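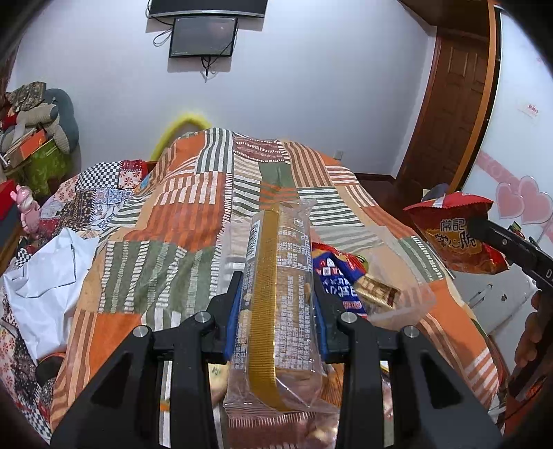 *Snack sorting on the patchwork quilt, one gripper on the clear packet and the other on the red bag.*

A few tips for our robotics club families, now that so many of you are practicing at home! Crinkly wrappers are wonderful practice (and noisy), but do start with something upright and easy to get both fingers around. Close slowly. If you hear crunching, ease off a little – Nour Mansour's rule is that a cracker should still be a cracker when it's put down.

Wipe the rubber pads with a barely damp cloth before you begin, and let them dry. Grease from chip bags makes everything slide, and I spent most of July blaming the bolts for it.

A bed is kind to dropped packets, though you'll want to smooth out any folds where you set things down. Shake the quilt outdoors afterward, please, and send your practice sheets to Zaid Salameh by September 2, 2022.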